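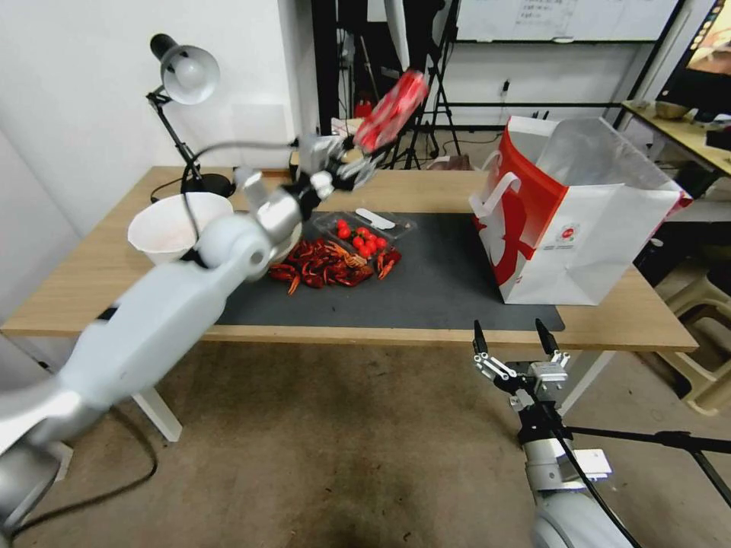 Progress Report: Sasness Community Supper and Recipe Archive, Second Period

When the Andine Fund agreed to support us, we promised a collection of local recipes, a run of suppers and a printed book. At the halfway mark we have most of the first, a fair amount of the second and a lively disagreement about the third.

Recipes

We set out to gather 700 recipes from households in Sasness and Prydderch. The count at the end of January stood at 516, of which a surprising share are potato salad. We have decided to treat these as separate entries, having tried once to merge two of them and received letters. The gaps are in breakfast and in anything written before the arrival of canned soup. A second call went out through the library and the two grocery stores, and the cards are coming in slowly, many with no oven temperature.

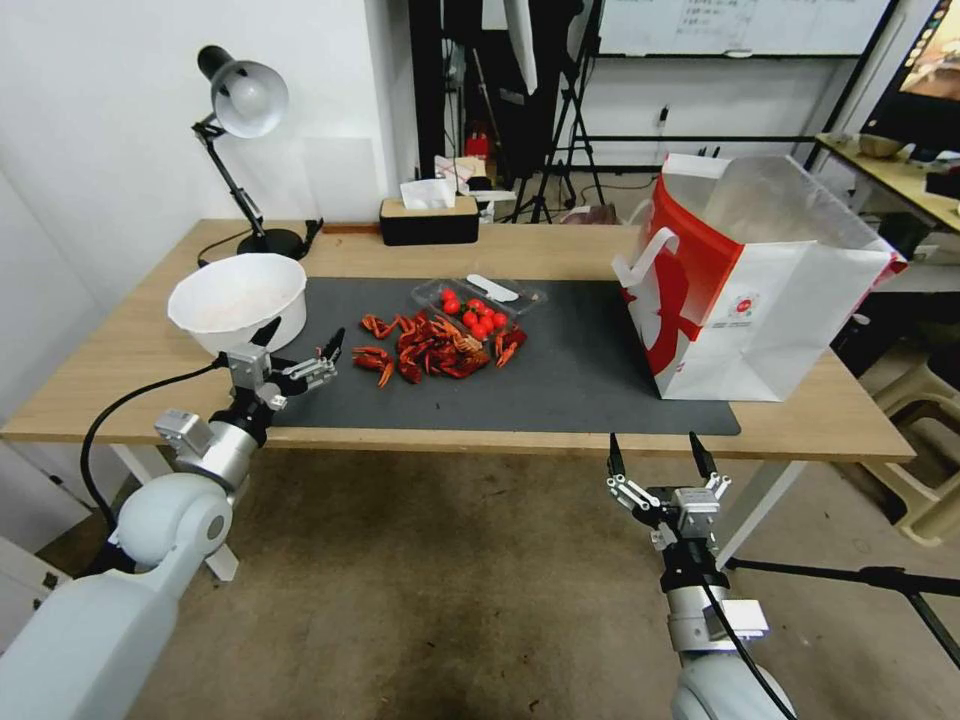 Typing them up takes longer than we budgeted. "Cook until right" appears on more cards than we would like, and each one means a phone call. The phone calls tend to be long. They have also given us our best material, including a full account of the 12 church picnics at which a certain coconut cake was served and the one at which it was dropped.

Suppers

We have held seven suppers out of the 12 planned. Attendance was good at all but the second, which we scheduled against the high school playoffs and will not do again. The shellfish evening was the most popular and went through our whole year's supply of paper towels. We have moved a small sum from Postage to Supplies to cover this and ask that you approve the change.
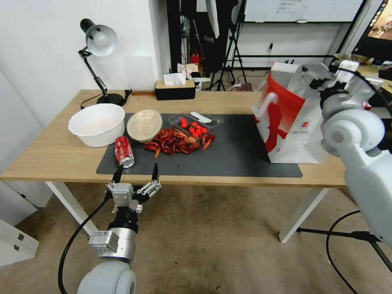

The remaining suppers will be held in Prydderch, where the hall has a working dishwasher and a landlord who returns calls.

The book

Ollora Press has sent a revised quote. It is higher than the old one, though the new one does include a cover. We would like to drop the color section and keep the ribbon bookmark, a position on which our group is nearly united. Sample pages will reach you in March.

Spending is otherwise in line with the plan. The receipts are attached, and we apologize for the state of the one from the fish market.

Sasness Supper Archive | Contact us | Copyright, all rights reserved | Back to top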